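Fukusley Opens Its Simulation Room: A Conversation With the Engineer Who Runs the Sorting Demo
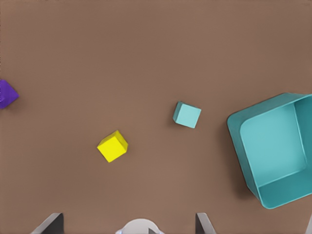
The block sorting task as rendered for the open day, seen from the gripper. Three blocks, one bin, nothing picked up yet.

The first visitors to the Fukusley open day on 22 March 2022 were directed past the machine hall and up a flight of stairs to a room with two large monitors, a row of workstations and a rack of servers behind a glass door. The demonstration there used no hardware arm. Everything shown on the monitors was computed, including the tabletop, the blocks and the gripper.

The engineer responsible for the demonstration has worked on simulated manipulation at Fukusley for most of the site's existence. The staff there prefer to be quoted by role, and that convention is kept here. We spoke between two of the scheduled sessions, and again by telephone the following week.

The simulator is called Nastell. It began as an internal tool for checking whether a planned arm movement would collide with a fixture. "It drew boxes and lines," the engineer said. "You got a red line if the arm hit something. That was the whole product." Rendering came later, when the group started training controllers that take camera images as input. A controller of that kind cannot be trained on boxes and lines, so Nastell acquired surfaces, lights and shadows.

The sorting task shown to visitors is one of the simplest in the library. Colored blocks lie on a table, and the controller has to move them into an open bin. The starting layout is drawn at random each time, within limits, and the controller is given the image from a camera mounted near the gripper along with the joint positions of the arm. It receives no list of where the blocks are.

I asked why the scenery was so plain. The table is a single brown surface and there is no background to speak of.

"Because it is the first stage," the engineer said. "If a controller fails with a plain table, I know the failure has nothing to do with wood grain or clutter. I want to find the stupid errors first. We have other stages with patterned tables and bad lighting, and those are where the time goes."

The colors, by contrast, are chosen with some care. In the layout used for the open day, the yellow block stands out strongly from the table. The cyan one is close in color to the inside of the teal bin, though a little lighter.

"Yellow on brown is easy for anything with a camera," the engineer said. "Cyan is the one I watch. When it is out on the table there is no difficulty. Once it is in the bin, or leaning on the rim, an early controller loses it. We had one that would put the cyan block in the bin correctly and then go looking for it across the table until the time ran out. It scored badly and it had done the job."

That behavior led to a change in how the task is scored. Nastell now records the moment at which each block comes to rest inside the bin, and reports it separately from the moment at which the controller signals that it has finished. The engineer described this as a bookkeeping change that should have been made at the start.

A second difficulty is the limited view. The camera travels with the gripper, so the controller rarely has the whole work area in front of it. The open day layout starts with a purple block only partly in view at the left, and the bin runs out of view on the right.

"People ask why we do not just put a camera on the ceiling," the engineer said. "For some cells we do. But a lot of our customers have a guard or a gantry overhead, or they have an operator leaning in. The camera near the tool is the one you can count on having. So the controller has to learn that a purple corner is probably a purple cube, and that it should go and look."

Several visitors asked a version of the same question during the session I sat in on: whether the robot was being driven by someone off to the side. It was not. The engineer started each run from a keyboard and then stepped away from the desk. The runs were computed live, at normal speed, on one of the workstations. During training the same task runs much faster, with no picture sent to a monitor and with many copies going at once.

The controller on show had been trained on 3280 separate starting layouts. It was then tested on 251 layouts that it had not been given before. I asked how that second number had been chosen.

"It was meant to be 250," the engineer said. "There was an off-by-one in the script that generated the test set. By the time we noticed, we had results for five versions of the controller on it, and I was not going to run them again for the sake of a round number."

The time limit for a run is 90 seconds of simulated time. Most of the runs I watched finished well inside it. One did not. The gripper came down on the corner of a block, turned it, came down again and turned it further, and repeated this until the block was against the outside wall of the bin, where the fingers had no room to open around it. The engineer let the run continue to the limit and did not restart it early.

"That is a real failure and I would like people to see it," the engineer said. "A cube at an angle needs the wrist to turn to match. If the wrist is off by a few degrees you can still get it, the block swings into line as the fingers close. If it is off by a lot, you land on top of an edge. We know about this one. It happens more often near the bin, and I think that is a shadow problem, but I have not proved it."

The shadow explanation was given at some length. Nastell uses soft lighting in the first stage, with faint shadows beside each block and a darker strip on the table next to the wall of the bin. A block lying in that strip has less contrast along one side. The engineer suspects that the controller reads the edge of the shadow as the edge of the block and sets the wrist angle from the wrong line. A test with the shadows switched off had been started before the open day but had not been analyzed when we spoke by telephone.

Contact is the other weak point. The simulator treats the blocks as rigid, with slightly rounded edges, and calculates the friction between finger and block from a single coefficient. Real finger pads compress, pick up dust and wear. The engineer does not claim that the model covers this.

"A grasp that holds in Nastell is a candidate," the engineer said. "That is the word we use in reports. It gets tried on the arm downstairs before anyone calls it a grasp."

The arm downstairs is part of a test cell named Akanda, which was running a separate demonstration for visitors in the machine hall. Controllers are moved from Nastell to Akanda once they pass a fixed set of simulated tests, and the results are compared block by block. Of the last group of controllers submitted, 22 were accepted for transfer. The engineer declined to say how many of those had performed acceptably on the hardware, on the grounds that the comparison was still being written up, but described the gap as "smaller than last year and still annoying."

Part of the gap comes from the camera. The simulated camera has no lens distortion unless it is added deliberately, and its exposure is constant. The one in Akanda adjusts itself when the gripper passes over something bright. For several months the group had an unexplained drop in performance over the bin, which was finally traced to the exposure setting. The fix was to lock the exposure on the real camera - a change of one line - and afterward to add exposure variation to the later training stages so that the lock would not be needed.

I asked whether a sorting task with a few blocks had any direct commercial use. The answer was no. The engineer regards it in the same way as a test weight for a scale.

"No customer has cubes," the engineer said. "They have molded parts, pouches, trays with half the labels coming off. But if I change the planner on Monday's build or anybody's build, I can run the cubes overnight and know by morning if I broke something. The parts that customers have are too varied to tell me that."

The nearest product to come out of the work is a tray-loading system being developed with a packaging plant at Jetham. The task there is closer to the demonstration than it first sounds: items arrive at arbitrary angles on a flat surface and have to be put into an open container with sloped walls. The items are all one color, which removes the problem of telling them apart by hue and introduces the problem of telling two touching items from one large one. A first version is due for trial at the plant in June.

The engineer was cautious about the date. The mechanical work is finished and the simulated version of the line has been running for some time, but the plant has changed the container twice. Each change means a new model of the walls and the rim, and the rim is where most of the collisions occur. "A rounded corner sounds like a detail," the engineer said. "If I model it square, the controller learns to stay clear of a corner that is not there, and it loses time on each cycle. If I model it too round, it clips the real one."

Toward the end of the session a visitor asked if the layouts could be set by hand, and was given the keyboard. Blocks in Nastell can be dragged and rotated with a mouse before a run begins. The visitor pushed two of them together so that their faces touched, and started the run. The gripper approached from above, stopped, backed off, and made a second approach at a different angle. It took one block and left the other where it was, then returned for it.

The engineer wrote down the layout number. Touching blocks are excluded from the first training stage, and the controller on show had not been trained on any. Asked if the result was encouraging, the engineer said it was one run.

The simulation room will be included in the next open day, with the patterned tables added if the workstation can render them at normal speed. Visitors who want to set their own layouts should ask at the desk on arrival, as only one workstation is available for this and each turn takes several minutes.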